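Virkell Manipulation Software: Project Gallery

Brotedari Laboratory, Software Group
Page updated 1/16/18

Virkell is the software layer developed by the Software Group for recording, aligning and replaying two-handed manipulation. It consists of a pose tracker, a trajectory cleaner, a motion planner and a review tool. The entries in this gallery follow the order in which data moves through the system, from the hand-held grippers to the controller on the arm. Each entry carries a short note prepared by the group. Readers who need the full technical account are referred to the internal report series, which is available from the laboratory on request.

The work is organized in sessions. A session contains 30 recordings of a single task, made by one operator with a gripper in each hand. The tasks are drawn from ordinary household work and emphasize soft materials, as cloth remains the most demanding case for both the perception and the planning modules.

1. Recording

Demonstrations are made with two hand-held grippers, each fitted with a cube that carries printed fiducial markers. The tracker estimates the position and orientation of each cube and passes both estimates to the recorder with a shared time stamp. Cloth handling, including work over and inside containers, is part of the standard task list.

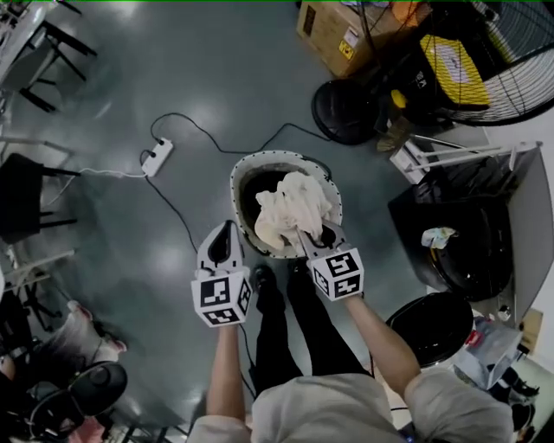
Marker detection is run on every image at full resolution. An earlier version of the tracker reduced the image size before detection in order to save time, but small errors in the corner positions led to visible jitter in the recovered gripper angle. The present version searches only the region in which each cube is expected and falls back to a full search when a cube is lost. Tracking is considered lost after three consecutive images without a valid detection.

2. Left and right assignment

The two cubes carry separate marker sets, and the tracker assigns each set to a hand when the session file is opened. The assignment is fixed for the length of the session. In the first release it could be changed between recordings, and a number of files from that period had to be relabeled by hand. The review tool now displays the assignment at the top of every recording.

3. Trajectory cleaning

Raw trajectories contain gaps wherever a cube is hidden or turned too far from the camera. The cleaner, known within the group as Marciniak, fills short gaps by interpolation and marks longer ones for review. The limit is set at 200 milliseconds. Gaps above this length are never filled automatically, even when the motion on either side appears smooth.

Reflections from polished floors and overhead lights were a source of false detections during the early trials. A consistency check between neighboring cube faces was added in May and has removed most of them. The remaining cases are listed in the known issues file — operators are asked to add to it whenever a new one is found.

4. Grasp labeling

Finger opening is recorded separately from gripper position. The labeling module compares the opening with the commanded value for an empty grasp and marks the interval in which the fingers are holding something. With thin fabric the difference is small, and the threshold has been adjusted several times. Labels for cloth tasks are therefore checked by a second reviewer before a session is released.

5. Planning and replay

Released sessions are passed to the planner, Fokanlow, which converts each pair of hand trajectories into joint motions for a two-arm system. The planner first checks reach and collision for both arms together. If a recording cannot be carried out as demonstrated, it is shifted or slowed within set limits and checked again. Recordings that fail the second check are kept in the archive and excluded from replay.

Of the 240 cloth recordings processed in the current release, 61 required a shift or a change of speed. Most of these involved a deep reach into a container, where the rim leaves little room for the wrist. A revised wrist model is in preparation and will be tested against the same recordings.

6. Review tool

The review tool shows the camera images, the cleaned trajectories and the grasp labels on one time line. Reviewers may accept a recording, reject it or return it for cleaning. Every decision is stored with the software version in use at the time, so that a session can be processed again without losing its review history.

Access and use

Material on this page may be used for teaching and noncommercial research with credit to the Brotedari Laboratory, Software Group. Requests for session files should state the task, the software version required and the intended use. Files recorded before the second release are supplied without grasp labels.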